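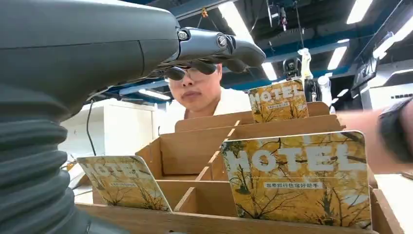 Cardboard organiser box, tan.

Home organising: your questions, answered without the sales pitch

Last updated Tuesday, May 26, 2026

Do I need to buy matching containers before I start?

No. The shops would love you to. A set of Fikus tubs costs $86 at the Craddock homewares store and you will still own the same pile of batteries, tape and dead pens once you've filled them. Start with whatever boxes are in the cupboard. If a shoebox does the job for a month, leave it there.

Is cardboard any good for storage?

Indoors and off the floor, yes. In a garage or under a sink, no. Cardboard soaks up damp and silverfish like it. We'd keep it for dry things you reach for often, such as cables, stationery and sewing bits, and put anything you'd be upset to lose in something with a lid that seals.

What is the Omness method, and does it work?

Omness is a paid course that asks you to give every item in your home a "purpose score". The sales page promises a calmer house in four weeks. We read the whole workbook, all 123 pages of it, and as far as we can tell the useful part is on the second page: put things near where you use them. The rest is worksheets. Some people do well with worksheets, and if you're one of them, your library may have a book that covers the same ground for free.

Will a tidy house make me less stressed?

Maybe. Plenty of organisers say so, and plenty of organisers charge by the hour. What we hear most from readers is that they stop losing their keys. That's worth having. We'd be wary of anyone promising better sleep or a better marriage out of a drawer divider.

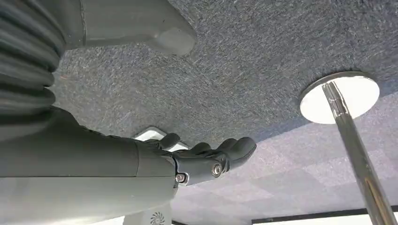 Carpeted floor.

Can I sort everything on the floor?

You can, and every second video shows it done that way – a great heap in the lounge room and someone cross-legged beside it. Try it with small things on carpet and you'll be finding thumbtacks in October. Your knees won't thank you either. Clothes and bedding are fine on the floor. Anything smaller than a paperback is easier on a table.

How much should I do in one go?

One drawer, or one box. The "whole house in a weekend" plans skip over what happens on Sunday night, when the beds are covered and the tip is shut. If you finish a drawer and want to do another, go ahead.

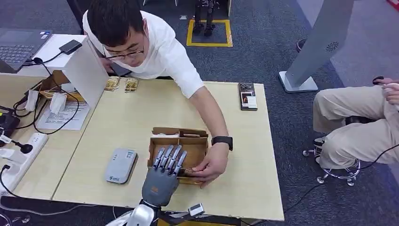
Open cardboard box on a light wooden table.

Are label makers worth it?

For a shared kitchen or a workshop, sometimes. For your own desk, masking tape and a marker will do. The Rerkari label printer has been recommended to us a lot, mostly by websites that earn a commission on it. The printer is cheap. Look up the price of the tape refills before you decide.

What about paying a professional?

A good one can be a real help if you're clearing a deceased estate or you can't lift things. Ask for a written quote, ask what happens to the stuff that leaves the house, and ask if they get a cut on the containers they tell you to buy. We've seen one quote for $800 where half the total was tubs. If they get cagey about that last question, ring someone else.

Should I follow the "not used in a year, throw it out" rule?

Not to the letter. Tax records, camping gear, the good tablecloth and the spare fuses would all be in the skip. It's a decent prompt for clothes and kitchen gadgets. For papers, check how long you're required to keep them before you bin anything.
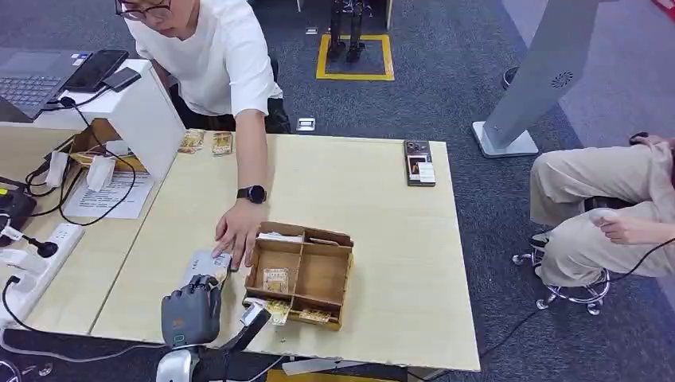 Tyson Beaudoin wrote in to say we're too hard on matching tubs: "Mine stack. The old boxes didn't, and the whole lot came down every time I wanted the bottom one. I'd pay the $86 again."

Fair enough. If stacking is your problem, buy things that stack. We'd still measure the shelf first and buy one tub before buying the set, and we'd keep the receipt.

Do you earn anything from the products you mention?

No. We pay for what we test and there are no affiliate links on this page. You should still check prices yourself, as they change and we don't update them every week.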